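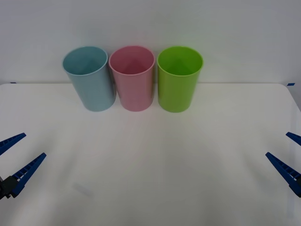

Morag Lennox reckons the Grerov joint sealant is fine and that our test rig leaks. Perhaps. I'd like to see that shown before we pass another batch of culvert sections.

August 2019. Box culvert joints, second soak. Five joints made up, mortar bed as per the Barier sheet, 22 hours under head. Two damp at the haunch, same side both times. The sheet promises a full seal at 400 mm — on what surface, it doesn't say.

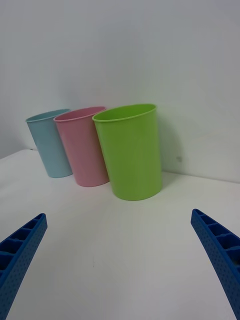
According to Živković the spigots were dusty. They were brushed, I did it myself.

Section 754 has a ridge along the socket where the mould halves meet. I suspect that more than the sealant, though I can't rule out either yet. 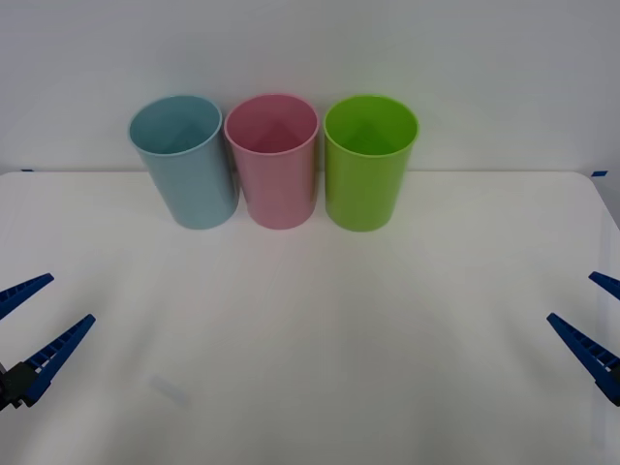
Grinding it back would prove something, if only on one unit. Kuvivum want the headwalls first, so it waits.

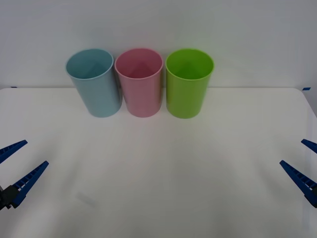
Still to do
Blank off rig and soak it empty of joints.
Grind 754, reseal, repeat.
Ask Barier for their test report, not the brochure.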